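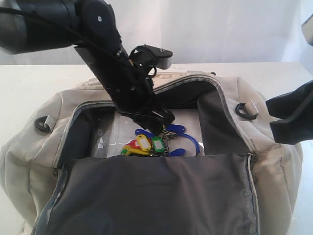
Bags, Tags and Small Things: a Packing Gallery

I love packing. I know plenty of people dread it, and I can see why (the lost sock, the zipper that sticks, the charger you find in the wrong pocket three days later), but for me the trip starts the moment a bag is open on a table. So this page is a little celebration of the stuff that goes in and the stuff that gets lost in there, starting with the beige duffel at the top. Everything else on the page is notes, captions and a few things I've learned from years of weekend trips to Burnham and the long one to Sarkine.

The beige duffel

Light outside, dark inside! I have a real soft spot for a charcoal gray lining with a pale shell. It hides scuffs and pen marks and the dust that collects at the bottom of any bag, and it makes anything colorful pop when you look in. The zipper track is gray too and curves around the top of the opening, so you get a proper look at what you've packed instead of feeling your way in through a slot.

I'm less in love with how pale fabric behaves on a train floor. A damp cloth and a bit of dish soap will handle most of it, but do it the same evening. By Tuesday it will have settled in for good, and you'll be scrubbing.

The key tags

These are my favorite thing in the whole gallery. Blue, yellow, red and green plastic tags all bunched together on a metal ring and chain, some of them with a white label window for writing on. They cost next to nothing and they are so cheerful!

I started using tags like these when I was looking after the Nerkov cabin, which has four keys that look exactly alike: front door, back door, shed and the woodstore. Before the tags I stood in the rain trying every one. Afterward it was red for the front, green for the shed, blue for the back, yellow for the woodstore, and I could do it half asleep. Write on the paper insert in pencil if you think the use might change. Ballpoint is fine too, but felt tip bleeds into the paper and after one wet season you can't tell "shed" from "shop."

One more tag trick: put a spare on the zipper pull of your bag with just a number on it. Mine says 2282, the old street number from when we lived on Xie Street. It means nothing to anyone else and I can spot it from across a station hall.

The clear plastic bag

Crinkly, shiny, see-through and terribly useful. I lay a big clear bag over the clothes once they're in, and then the loose odds and ends go on top, where they can't slide down between the sweaters. It's good for sandy shoes on the way home as well. Save the large ones that come around bedding, they're sturdier than anything you'll get on a roll.

The noise is the one drawback. If you're leaving a shared room at 5 in the morning, please do your rustling the night before!

Keys on top, always

I pack keys last, every time, and I like them in one fat bunch with as much color on it as possible. A single bare key vanishes against a dark lining. A handful of bright plastic on a silver ring doesn't, and you can grab the whole lot without unpacking a thing. On the Sarkine trip I did it the other way around and had to empty the entire bag on the doorstep, pajamas included, with the neighbors having breakfast across the way.

Odds and ends for the next page

Still to come: toiletry pouches (I have opinions about the hanging kind), the canvas tote from the Burnham market that has outlived two suitcases, and a whole set on shoe bags. If you have a tag color system of your own I'd love to hear it, especially if you've found a sensible use for orange.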